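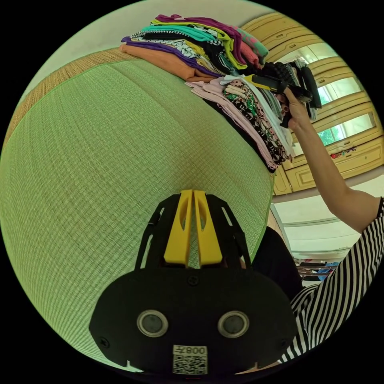 Bistden Home Help - ticket 980
Subject: green marks on pale clothes after folding on Ambrosio rush mat
Product: Ambrosio floor mat, green weave, 190 cm
Opened: July 11, 2020
Status: closed by customer

Customer wrote

I bought the mat from you in April. It lives on the bedroom floor and I use it for sorting and folding, as the bed is too soft to fold on properly. I take everything out of the wardrobe, make piles on the mat, and put it back.

The last few times, pale things have gone back into the wardrobe with a faint green mark on the underside. It is worst on a white cotton top and a white cloth I use to cover the shelf. The coloured clothes may have it as well but I can't see it on them. The marks are like a smudge of chalk, in short lines. There is also a smell of dry grass on whatever was at the bottom of the pile.

Is the dye coming out of the mat? And will it wash out? I don't want to put the white top through hot if that is going to fix it in.

I have already tried:
Brushing the mark with a dry clothes brush. Some of it came off.
Rubbing it with a damp flannel. This made it spread.
Turning the mat round, so the other end is by the wardrobe. No difference.

Support replied

Thank you for the clear list. Please stop using the damp flannel for now.

There are two things it could be. New rush mats carry a fine powder left over from when the rush is treated before weaving. It is pale green or grey-green and sits between the strands. It comes off on socks and on anything pressed flat against the weave. The other is loose dye, which is less common with this mat but can happen if it has been damp.

Could you tell us:
1. Has the mat been wiped, washed or shampooed since you bought it?
2. Is there anything under it, such as carpet, underlay or a plastic sheet?
3. Are the clothes completely dry when they go on it?
4. Do the marks line up with the weave?

Customer wrote

1. I hoovered it once when it arrived. I have not washed it. I did wipe one corner with a wet cloth where I had spilt tea.
2. Nothing under it, it is straight on the floor.
3. Mostly. Things come off the airer and I fold them the same evening. The waistbands and thick seams are sometimes a bit cool, so perhaps not fully dry.
4. Yes, I looked under a lamp and they do. Short straight lines all in one direction.

Support replied

Marks that follow the weave and brush off dry point to powder. The cool seams would explain why some of it stays put, as the powder turns to paste when it meets any damp.

Please do the white cloth test before washing anything. It tells us which of the two you have.

Take a clean white cotton cloth you don't mind about. Fold it a few times so that it makes a firm pad. Lay it on the green part of the mat, well away from the corner where the tea went. Leave it overnight with nothing on top. In the morning, look at the underside. Then do the same again in another place, but press down on it with your palm and drag it a short way along the weave.

If only the dragged one is marked, it is powder. If the one left alone is marked too, there may be loose dye and we would want the mat back.

While you are testing, keep the rest of the clothes to one side and don't shift the piles across the mat. Dragging a heavy pile works the powder out.

Customer wrote

I will do it tonight. I had the whole wardrobe out anyway.

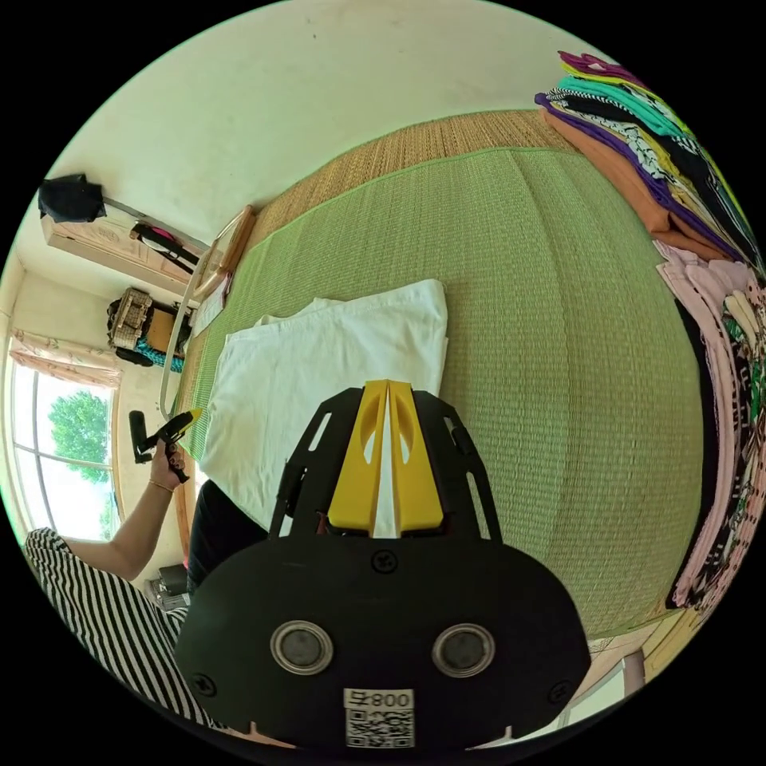

The test needs a bit of clear mat to work, so I made the piles first and kept them over to one side. I put all the strong colours together, the magenta, teal, yellow and purple, and the pale pink things went in the other stack with the black and the print. The white cloth is on the green weave by itself, folded up, with no other clothes on it. I have not put anything on the tan strip. Should I be testing that as well? It is a different weave and feels rougher to me.

Support replied

That arrangement is fine. Yes, test the tan part separately if you can, with a different cloth. It is normally undyed but it can hold dust in the same way.

One thing to change if you have time. Put the pale pink clothes on top of something else, or on a sheet, so that they are not the ones touching the mat. If they are already in the middle of a pile, leave them.

Customer wrote

Results.

Cloth left overnight on the green: clean. I looked on both sides and along the folds.
Cloth dragged on the green, different place: marked, short green lines, same as on the top.
Cloth left overnight on the tan: clean.
Cloth dragged on the tan: a bit grey, but that could be ordinary dust.

I also tried the tea corner because I was curious. That one left a yellowish mark even without dragging. I assume that is the tea.

The grass smell is still there on the overnight one, but faint.

Support replied

Thank you, that is a clear result for the green. It is powder. The corner may be tea or it may be where the wet cloth lifted some of the colour, so please keep clothes off it until it has been dealt with separately.

Cleaning the mat:

Take everything off it, and open a window. Hoover along the weave with the brush head, first on one side of the mat and then on the other. Do not go across the strands, you will catch them. Hoover the floor underneath before putting it back down.

Next take a soft dry cloth, an old towel is good, and wipe along the weave with a fair amount of pressure. Shake the cloth outside and carry on until it stops picking up green. On a new mat this can take several goes. If you have a Ridik dry mop head, that does the job faster, but the towel is just as good in the end.

For the smell, sprinkle 100 g of bicarbonate of soda over the dry mat, leave it for an hour and hoover it up. Skip this if the mat feels at all damp.

For the tea corner, press it with a well wrung cloth, then with a dry one, and prop that corner up overnight so air can get under it.

Cleaning the clothes:

Shake and brush first, outside if you can. Then a cool wash with your normal detergent, whites on their own, spin no higher than 700. Check before it goes anywhere near a warm iron or a tumble dryer. If you can still see a line, wash again.

Customer wrote

The mat took four rounds with the towel. The first one came away properly green, and the last had nearly nothing on it. I don't have the mop head.

The white top is clean after one wash. The shelf cloth needed two. I found the same marks on the inside of a black and white patterned top, which had been at the bottom at some point, and that washed out as well.

The corner is better but there is still a pale patch. It is going under the chair so I'm not bothered.

New question. Is it all right to keep folding on it? I have no other floor space, and the wardrobe shelves are too deep to sort things in place.

Support replied

Yes, once the towel comes away clean. We would still put a sheet down for the next few weeks, especially for white and pale things. A cotton one, flat, tucked under at the edges so that it doesn't slide. Don't use plastic or a backed tablecloth.

Lift piles, don't push them. If a stack is getting too tall to lift in one go, split it. Make sure seams and waistbands are dry before folding, and don't leave piles on the mat overnight in wet weather.

We have passed the powder on to the Ambrosio buyer as the care leaflet doesn't mention it. The leaflet with the Stodero mat does, and the two could share the wording.

Would you like the ticket left open for the corner?

Customer wrote

No need, you can close it. I have used a single sheet twice now with no marks on anything. The smell has gone from the clothes, and the mat itself only smells if you put your face near it.

For anyone else who reads this, check the shelves too. There was green dust on the one where the folded things go, right at the back, and it would have gone straight on to the clean clothes. A dry cloth got it off.

Closed by customer. Cause recorded as residual rush powder. No return.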